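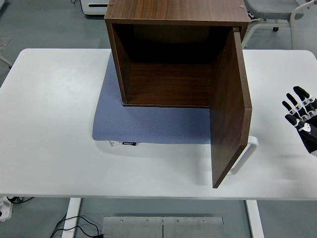 Does the cabinet have to be in exactly the same place for every run?

Exact placement is not needed. The mat fixes the working area, and the arm will accept a cabinet that is up to 13 mm out in any direction. Beyond that, repeat section 4.2.

4. Setting up the door task

This section covers the door task for the Pemdale robotics club bench. It assumes that the arm has been powered up and homed as set out in section 3, and that the team's login has been entered on the Vollby controller. Teams entered for the Tritomham round in October must use the settings given here without changes.

4.1 Placing the cabinet

1. Lay the mat flat on the table. The label should be at the front edge.
2. Stand the cabinet on the mat with its open side facing the front of the table. The door hinges must be on the right.
3. Swing the door through its full travel by hand. It must move freely and must not touch the mat.
4. Try the handle by hand. If it moves at all on the door, tighten it before going on.
5. Take everything out of the cabinet.

Note: The cabinet is not fixed to the table. A hard pull will move it on the mat. If this happens during a run, the run is void under rule 7 and step 2 must be repeated.

4.2 Teaching the handle position

1. Open the door until it stands square to the front of the cabinet.
2. Select TEACH on the controller, then DOOR, then RIGHT.
3. Set the arm speed to 70 mm per second. The controller keeps the last speed used, so check this each time.
4. Bring the hand in from the right with the fingers open. Keep the wrist below the top of the cabinet.
5. Stop when the fingertips are close to the handle but not touching it. Press STORE.
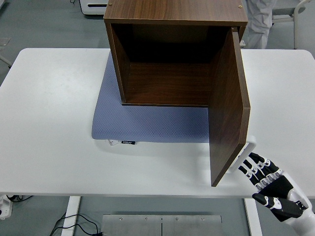

6. Close the fingers in single steps until the grip reading rises, then press STORE again. The controller now holds two points, named APPROACH and GRIP.
7. Open the fingers fully before backing the arm away. Pressing HOME with the fingers closed will drag the cabinet.

Caution: Keep hands and sleeves clear of the gap between the door and the side of the cabinet whenever the arm is live. The grip limit protects the handle - it does not protect fingers.

4.3 Checking the stored points

1. Select RUN, then SINGLE. The arm moves to APPROACH, pauses, and moves to GRIP.
2. Read the reach value on the controller. With the cabinet placed as in 4.1 it should not be greater than 445 mm. A higher value means that the cabinet is too far back on the table.
3. Let the arm close the door and return to HOME.
4. Repeat twice. If the fingers miss the handle on either repeat, delete both points and start again from 4.2, step 1.

Note: Points are saved to the team's own folder. The Rathnayake script reads them from there at start-up and will stop with error 13 if GRIP is missing.

4.4 After the session

1. Send the arm to HOME and switch the controller to STANDBY.
2. Write the run count in the bench log. The finger joints are due for a check every 1000 runs.
3. Close the cabinet door by hand. Leave the mat in place for the next team.

Section last changed Saturday, June 10, 2023. Go to section 5 for timed runs.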